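Fibra da Jeltov em baixo outra vez?

mbarreto_16
Sem net desde as 5 da manhã. O router da Grutetti tem a luz verde, toda contente, mas não abre uma página. Mais alguém em Somemdale?

pingo_doido
Aqui igual. Liguei para o apoio e era o número 609 na fila. Pediram-me para consultar o estado do serviço no site.

Lev Dmytriv
Isso é DNS. Mudem o servidor à mão e fica resolvido.

mbarreto_16
Mudei. Continuo sem net, agora com um DNS melhor.

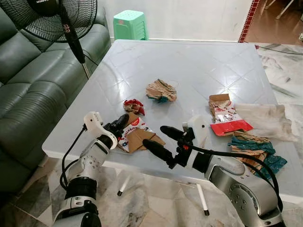 E já reiniciei tudo duas vezes, antes que alguém sugira.

zulmira.k
Não é DNS, Lev. Um traceroute morre no segundo salto, ainda dentro da rede deles. Em fevereiro foi a mesma coisa e levaram 16 horas a admitir uma avaria "pontual".

Lev Dmytriv
Cá em casa funcionou.

zulmira.k
Tu és cliente da Tawhiri.

Lev Dmytriv
Pormenor – o princípio é o mesmo.

pingo_doido
A página deles já fala em cerca de 1.607 clientes afetados. Só na minha rua devem ser metade. Alguém conseguiu desconto na fatura da outra vez?

zulmira.k
Eu, mas tive de reclamar por escrito. Deram-me o valor de um dia.

mbarreto_16
Voltou agora, às 11h20. Lenta, mas voltou.

pingo_doido
Aqui ainda nada. Escrevo do telemóvel, à janela da cozinha.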